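From the Poswood Hall newsletter

New floor in the back room

Well, it has been a long winter of dust and detours, and I want to thank everyone who put up with changing shoes in the hallway since October. The back room is open again, and Giuliana Yupanqui has already moved the Dradedance beginners back in, all 11 of them, with their water bottles and their enormous coats. We went around and around on color (I was for something honey-toned, I admit it) before Su-bin Maeng talked us into the light grey with the streaky, wood-grain look, and I have come to like it very much. Please keep street shoes on the mat, lift chairs when you move them, and leave the mopping to us for now. The old boards are free to anyone who can carry them off by April 30, 2019. 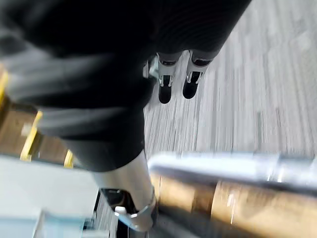
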